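Comparing two grippers on a bin-loading task

Posted July 2, 2020 by the Stistis bench team

The method below is the one we use to compare a pair of grippers on a two-arm cell before settling on one for a longer run. It needs one open-topped bin, a few small objects of mixed shape and a controller that can log jaw position and motor current. 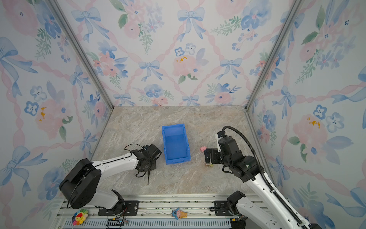

1. Fix the bin

Put the bin near the centre of the floor, with its long sides running towards the back wall. Both arms must be able to reach over the rim without the wrists meeting. Mark the corners on the floor with a pencil. If the bin moves by more than 5 mm during a trial, put it back and note the shift in the log.

2. Choose the objects

Use small toys or similar items. A pig figurine and a toy vehicle make a useful pair: one has rounded sides, the other has wheels that may turn under the fingertips. Keep spare objects on the rail platform, clear of the arm bases.

Weigh each object once and write the value on the record sheet. Do not swap an object for a similar one halfway through a comparison.

3. Check the cables

Move each wrist by hand through the full range needed for the task, with the motors off. The cable loop should stay above the wrist and should not pull tight at either end of the travel. Conduit on the forearm should follow the link down to the base without crossing the jaws.

Re-tie anything that drags. A tight cable shows up later as extra current at the wrist joint and is easily mistaken for a gripper fault.

4. Zero the jaws

Close both grippers fully with nothing between the fingers and set that position to zero in the controller. On the Prutix controller the command is in the calibration menu and must be sent to each arm in turn. Open to the widest setting and read the value back. Repeat after any change of fingertip.

5. Set the current limit

Start at 1,000 mA for both grippers. Grip the hardest object near the fingertips, lift it clear of the floor and hold for 2 seconds. If it slips, raise the limit in small steps. Use the same final limit on both sides, even where one gripper would manage with less.

6. Run the trials

Place one object on the floor beside the bin. Pick it up, carry it over the rim, release it and return to the start pose. Record a drop, a missed grip or a contact with the rim as separate faults.

Then lay the same object on its side and repeat. Swap the Sanna and Covby grippers between arms once the first set is complete and run the whole set again. Without the swap, a difference in arm stiffness will be counted as a difference in gripper.

7. Read the log

Plot jaw position against current for each pick. A clean grip gives a single rise followed by a flat section. A second rise during the carry usually means the object has turned in the fingers. Compare these plots before looking at the fault totals.

Comments (2)

benchrat: Does the zero survive a power cycle? Mine came back with an offset.

Stistis: It is not stored on the older firmware. Send step 4 again after every restart.

Contact | © 2020 Stistis | Back to top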